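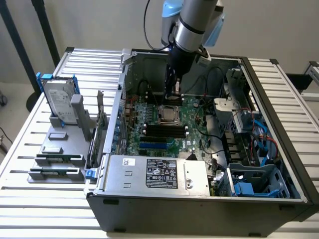
Nastance Repair Tickets: README and data card

Home Browse Files Versions Discussion Sign in

Nastance is a table of repair tickets for desktop computers, written by bench staff at the Cusus repair shops in Setow and Annamalai. Each row is one machine on one visit. The tickets cover what the customer reported, what the technician checked, which parts were replaced, and whether the machine went home or went to parts.

Maintained by Clodagh Ó Dálaigh. Last updated 24 July 2026.

What is in the download

There are 2 files. tickets.csv holds the tickets, and parts.csv holds the parts fitted or removed, joined to the tickets by ticket_id. Both are UTF-8, comma separated, with a header row. Quotation marks inside notes are doubled. Line breaks inside notes were replaced with a single space.

We started with 3,000 paper and electronic tickets. After removing laptops, duplicates, quotes that never turned into a job, and tickets too faded to read, 2,304 were left. Of these, 2,166 have an outcome filled in. The rest have a blank in that column, and the blank was left as it was found.

Columns in tickets.csv

ticket_id: a number we assigned. It does not match the number printed on the ticket.
shop: setow or annamalai.
case_type: tower, small, all_in_one or unknown.
maker: as written by the technician, lowercased. Spelling was corrected only when there was one possible reading.
complaint: the customer's words as taken down at the counter, shortened in places by whoever was on the counter.
checks: what the technician tried, in the order it was written.
fault: one value from the list in the next section.
outcome: repaired, returned_unrepaired, parts or blank.
bench_minutes: time at the bench. Waiting for parts is not counted.

Columns in parts.csv

ticket_id: as in tickets.csv.
part: memory, processor, board, power_supply, storage, fan, card, cable or other.
action: fitted, removed, reseated or swapped_for_test.
source: new, used or customer.

A part that was swapped in for a test and then taken out again has one row, not two. The Annamalai shop did not always write down test swaps, so counts of swapped_for_test should not be compared between the shops.

Fault values

no_power: nothing happens at the switch.
no_display: fans run but the screen stays blank.
restarts: the machine turns itself off or restarts while in use.
slow: no failed part found, complaint is speed.
noise: usually a fan, sometimes a drive.
storage: drive missing, unreadable or full.
ports: a connector is damaged or does not respond.
dirt: cleaning alone was the repair.
other: everything else, including spills.

Dirt was added late. Older tickets where the machine was blown out and handed back were first marked restarts or noise, and Clodagh went back through them by hand. A few may have been missed where the note says only "cleaned, ok."
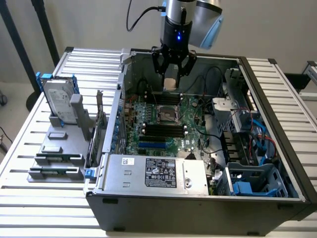

Can I use the tickets to work out which maker builds the most reliable desktops?
The tickets cannot answer that. They only include machines that somebody carried into a shop, and we have no record of how many of each make were sold nearby. A local school or office that bought one make in bulk would push that make up the list.

How the tickets were typed up

Setow moved to an electronic form partway through the collection. Everything before that, and everything from Annamalai, was on paper. Two people typed each paper ticket separately and the versions were compared. Where they disagreed, the paper was pulled and read again. Most disagreements were over handwriting in the checks column, where "reseat" and "reset" look alike. If the paper could be read either way, we wrote "reseat/reset" and you will find it in the text in that form.

Shop abbreviations were spelled out. PSU became power supply, GPU became graphics card, and NFF became no fault found. CMOS was kept, as everyone at the bench uses it.

Private details

Names, phone numbers, addresses and serial numbers were removed before typing. Technicians' initials were removed as well. Passwords had been written on some of the older paper tickets, which is a bad habit, and those lines were blacked out before anyone typed from them. Dates were cut down to the year. If you find something that looks like it identifies a customer, please write to the maintainer and do not post it in the discussion.

Known problems

Bench time at Setow is often rounded to the quarter hour. Annamalai wrote start and finish times, so its numbers are finer.

The complaint column is only as good as the counter. "Won't turn on" may mean no power, a blank screen, or a forgotten password. Use fault if you need something firmer.

Memory is probably overstated as a cause. Taking the memory out and putting it back is an early step on nearly every no_display ticket, and when the machine then starts, the ticket stops there. Whatever else was moved or knocked in the process does not get written down.

Small cases are under-reported. Many tickets say only "desktop," and those are marked unknown. 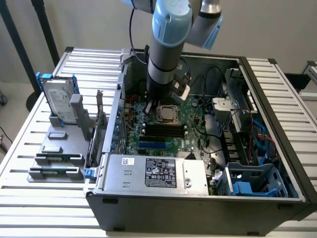
Desktop tower on its side with the side panel removed.

Suggested uses

The tickets have been used for sorting free-text complaints into faults, for planning a stock of used spares, and for teaching new counter staff what to ask. They are not suitable for setting prices. No costs are included, and bench time leaves out phone calls and trips to the supplier.

License and credit

Free to use and change with credit. Please cite as: Nastance Repair Tickets, C. Ó Dálaigh, Cusus.

Changes in this version

Fixed ticket_id values in parts.csv that had lost their leading zeros.
Added reseated as a separate action. It used to be under other.
Removed a stray column called col_x.

Comments

benchmark_lou
The leading zeros fix broke my join until I read the ID in as text. Might be worth a line in the README.

C. Ó Dálaigh
Thanks, will add. Read ticket_id as text in both files.

tmarsh
Any plan to add laptops? I have a use for hinge and battery tickets.

C. Ó Dálaigh
Not in this set. The laptop tickets used a different form and would need their own fault list.

pell_r
Found "reseat/reset" confusing at first, then saw the note. Fine by me.

We use cookies to keep you signed in and to count downloads. Accept Decline Settings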